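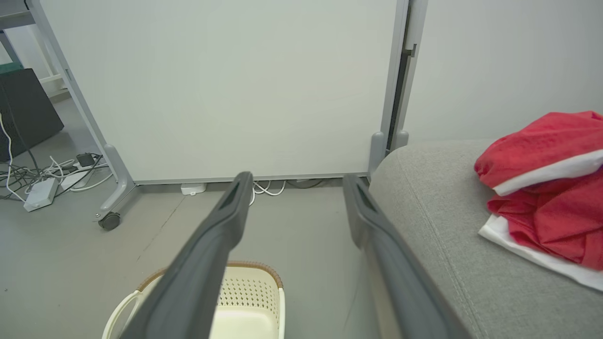 I'd been bugging the folks at Mineo for months to let me come watch them collect demonstrations, and in April they finally caved. The project is called Moltlow, and the idea is simple enough: a person guides the arm through a chore, everything gets recorded, and the learning system trains on the recordings. Laundry is the chore right now, so there's a cream plastic basket under the gripper and a pile of clothes on the gray sofa, with a red thing on top. "Red's great," the lead operator told me. "It's the gray socks on a gray couch that make me want to go home."

She's been at it since the project started and has a lot of opinions (I loved this). My first question was how many examples they had. "604 as of this morning," she said, "and 329 I'd show to anybody." What's wrong with the others? Mostly her, she says! She'd hesitate over a sleeve, or grab, let go and grab again. "The model picks up my dithering. It'll hover over a shirt exactly like I do when I'm hungry."

So do they toss the bad ones? Some of them. Clean recoveries stay in, and that was a fight. Her colleague, who came over from Kernon, wanted only perfect runs. "We tried it his way for 50 episodes and the arm had no clue what to do after a miss," she said. He was sitting right there and just shrugged. "Yeah, okay," he said, "I was wrong about that one."

I asked if I could have a go. I got through five tries before my wrist started complaining, and she kept one. Towels are next, she told me, and she's already dreading the big ones.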